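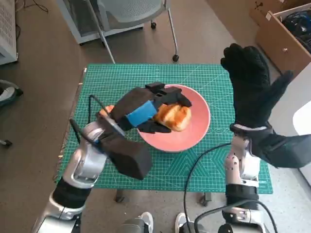 Minutes – Table Layout and Serving Items, May

Chair: Mareike Brandes
Start: 9:20

**1. Previous minutes**

Approved with one correction. The mat order went to Eichhorn, not Gonent.

**2. Table covering**

The green cutting mat stays as the standard surface. The printed grid is used to place the bowl, so no tape is to be put on the mat. Mats are wiped at the end of each session with a damp cloth and stored flat. Two mats at the Flakix site have curled corners from being rolled up. To be replaced.

**3. Bowl**

The salmon-pink bowl is kept. The deeper one from Clarkix was rejected at the last meeting and will be returned. M. Brandes asked that the bowl start near the middle of the mat in every layout. Agreed.

**4. Bread rolls and other food items**

- One roll per bowl, crease facing up.
- Rolls with a split crust are taken out before setup.
- Stock stands at 62 rolls, against 71 in April.
- Small orange items go to the left of the bowl, on the mat.

Crumbs under the bowl were raised again. The bowl is to be lifted and the mat brushed after every 20 layouts.

**5. Budget**

Spending on table items to date is $622. No new purchases apart from the two mats.

**6. Actions**

M. Brandes – order mats from Eichhorn, return Clarkix bowl.
Flakix site – confirm flat storage.

Closed at 10:05.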